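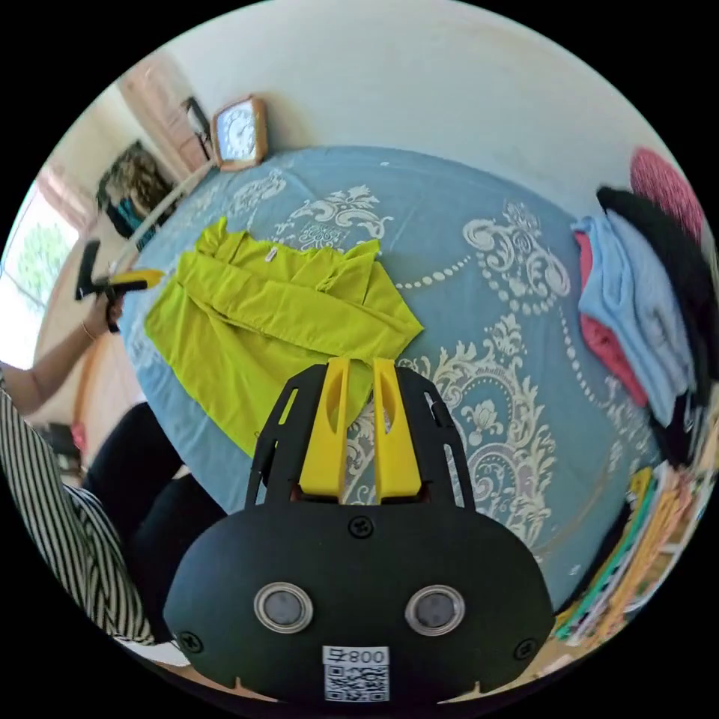

Posted in Short Fiction by the Dritbridge back-room writer — November

My sister believed in the Kuroda method. You paid 69 dollars, you got a booklet, and by the end of it your clothes would fit in half the space and you would feel lighter. I had my doubts about the lighter part.

She started with the lime-green blouse, spread out on our mother's blue bedspread, the one with the big pale flowers.

"Sleeves in first," she said.

"Who says?"

"Page 3."

I folded it long and narrow, the way page 3 wanted, and it looked like something you'd use to plug a draft.

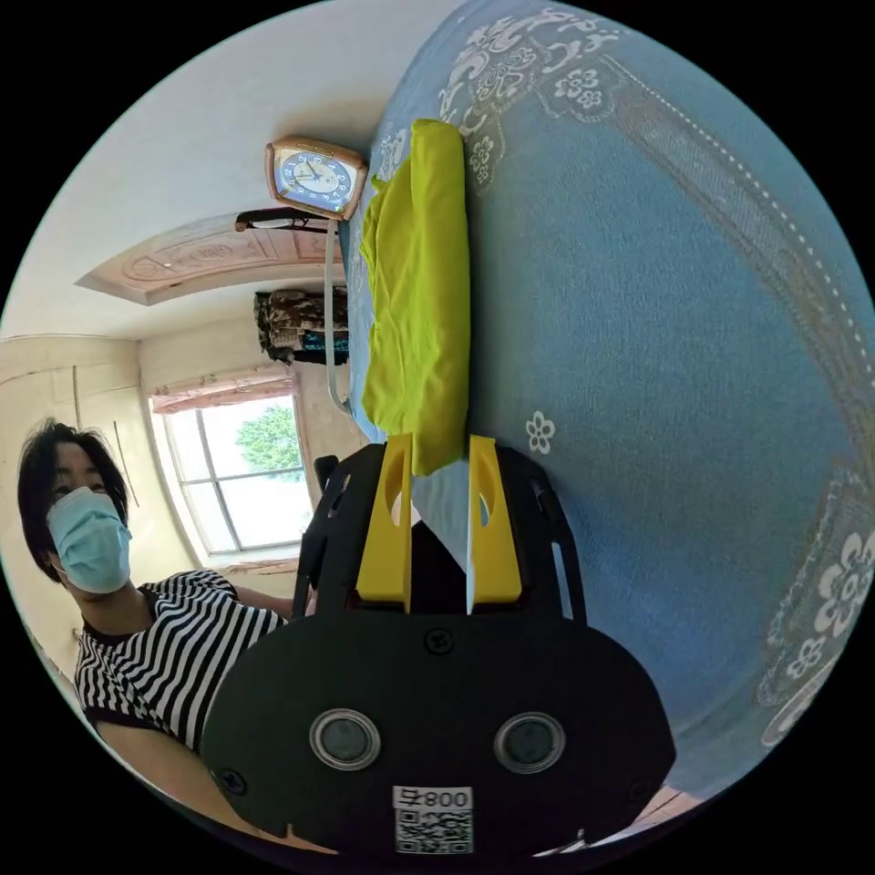
Our mother had bought that blouse in Plevik, for a wedding she then refused to go to. The booklet had no page for that. It said to thank each garment and decide. My sister thanked it out loud. I looked at the wall.

"Keep or give?" she said.

"It isn't my size. It isn't yours."

"So give."

"I didn't say that."

She sighed and shook it open again, and all my folding went with it.
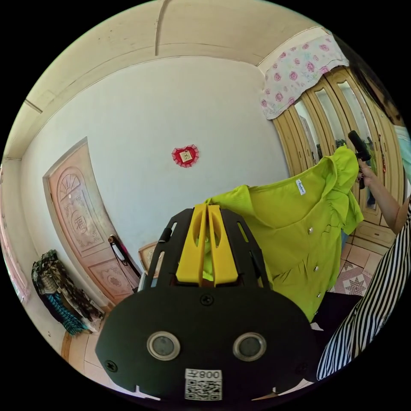 The Kuroda people claimed 3,000 happy closets. I wanted to know who had checked. I wanted to see the closets a year later, in the dark part, behind the coats.

"You're not even trying," my sister said.

I took the blouse from her and did up the buttons. Then I opened the wardrobe and hung it back where it had been.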